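## Pens in cups: where the two-arm work has got to

Quick one from the Nuchit bench as the deadline for this issue is in an hour and Tài Đàm is still rerunning the last set.
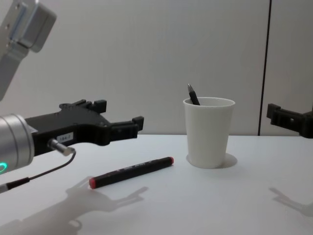
So. The question we started with in spring: how few demonstrations can you get away with if the two arms share one policy, instead of each having its own? Task is putting pens and markers into a paper cup. Dull, yes. But it has most of what we care about. Thin object flat on a table, awkward to get hold of. Light target that tips over if you breathe on it. And two arms that have to decide between them who goes first.

Old way (the one in the Budbridge write-up, for those who were here then) was 200 demonstrations, half per arm, trained seperately, with a hand-written rule on top for whose turn it was. Worked fine until a marker landed in the middle, then both arms went for it or both waited. The waiting was worse. You'd stand there for ages thinking it had crashed.

New way, which we are calling Skurkix until someone comes up with a name we can say out loud: one policy, both arms, 35 demonstrations. The trick is what we do with them. Each demo gets mirrored left to right, so the left arm learns from the right and the other way round. Then we cut each one up at the moments where the fingers open or close, and the pieces can be swapped between demos as long as the grippers are near enough the same place at the join. Tài's idea, the swapping. I said it wouldn't work. Have been reminded of this.

Result: 90 per cent of markers in the cup with the cup still standing at the end, over the full test set. No turn-taking rule at all. The policy holds one arm back by itself when the other is closer. Before anyone asks, no, we don't really know how it picks when a marker is dead centre, it just seems to commit early and stick with it.

What still goes wrong:

- Markers pointing straight at the cup. Gripper comes in, nudges the barrel, marker rolls, cup goes over. Most of our failures are this one.
- Second pen into a cup that already has one in it. The first leans, the new one catches on it. We only had 9 demos with a part-filled cup so that's on us, more coming.
- Shadows. Moving the overhead lamp dropped the score and we didn't expect that. Training now has the brightness jiggled about at random, which got most of it back but not all.

Also tried and binned: leaving out the mirroring. Much worse, the arms go back to both waiting. Longer look-ahead made the motion smoother but it reacted late when a marker rolled, so we went back to the short one. And a bigger network did nothing except take all night.

One caution before this gets quoted in somebody's slides. All of it is on one bench, white table, plain wall behind. The Nekura set-up has a patterned worktop and their arms are mounted further apart, so mirroring may not carry over as neatly. Their lot are going to run the same code in August and we've promised not to help, so it's a fair test.

Things we need, if you have them: spare paper cups (plain ones, the printed sort throw off the cup finder), dead markers in any colour, and an afternoon from anyone willing to drive the arms for the part-filled cup demos. Takes a bit of practise but you get the hang of it by the second go. Biscuits provided.

Draft paper is in the shared folder, section 4 is a mess, please don't comment on section 4 yet. Comments on the rest to Tài before he sends it off. Rerun has just finished while I was typing, same number as before, good, going home.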